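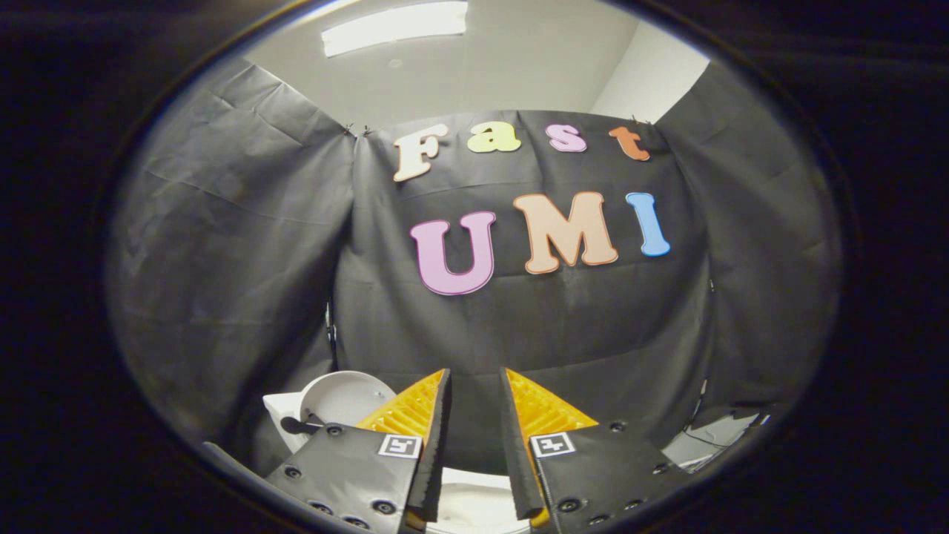
Search tickets Go

Backdrop lights drop out after warm-up
May - posted by Yanling Ding

Symptom: the Hendlow dimmer cuts output after 20 minutes at full load. Fault light blinks twice, then stays on.

Checked so far:
- Line voltage steady, no dip at cutoff.
- Swapped the Suda power cable. No change.
- Load is 600 W, under the rated limit.
- Case reads 90 C at the vent when it trips.

Opened the case. Fan spins by hand but gets no power. Connector J4 was half seated - pushed it home, fan starts with the unit.

Ran at full load for two hours, no trip. Leaving the ticket open until the next long session.

Comments

Édgar Restrepo: Same fault on ticket 789. J4 worked loose again there, so add a cable tie.

Yanling Ding: Tie added. Closing.

Lindqvist: Does this apply to the older case with the side vent?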